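We use cookies to keep this notebook running and to remember your login. Accept / Manage

Teleop demos, bin picking task, Prilbridge bay

Logged 137 demonstrations by remote control so far, out of the 344 the Zovham people want before they'll train anything. I asked where 344 came from and got a paragraph about coverage. I still don't know what's being covered. Most of our runs begin with the arm in the same pose and the target in the same bin.

Went back through the first 36 this morning. They look fine if you're feeling generous. Operators slow right down before the grasp, wait for the video to catch up, then jerk the last bit. If the policy copies what it's shown, it will learn to hesitate. I've been told the hesitations get filtered out. I'd like to see the filter before I believe in it.

Floor view from the fixed camera is below the rack line and a touch soft all over. Somebody should check focus before the next block. Blue bins are only showing their bottoms, so anyone labelling grasps from this angle is guessing.

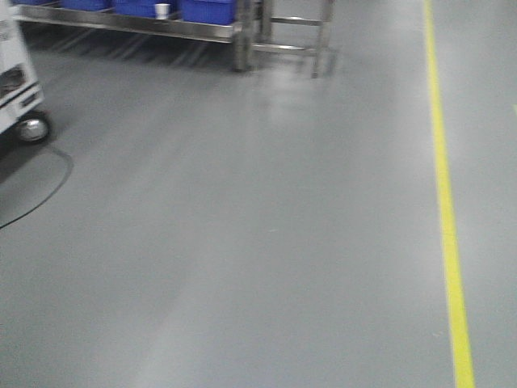 Posted 2021-09-30 | Bay notebook, remote demos | by the bench team

The white cup on the front lip of the rack, between two of the bins, isn't in the task sheet. Either it goes in the sheet or it goes back to the kitchen. Same with the loop of black cable by the white cart: tape it down or write it up as part of the layout, but pick one and keep it for the whole set.

Glare on the floor under the rack comes and goes with the overheads. Ciser's notes say colour variation helps. Maybe. I'd want 10 held-out runs under each lighting setup before anyone says "robust" in a meeting.

Hand guiding is still my preference for the grasp itself. You feel the contact, and the recorded path is smoother. The counter-argument (Guimarães site, their September write-up) is that your own arm blocks the camera. Fair enough, though their comparison used different operators for each method, so I'm not giving it much weight.

To do: refocus, raise the camera, redo the grasp portion by hand on one bin only.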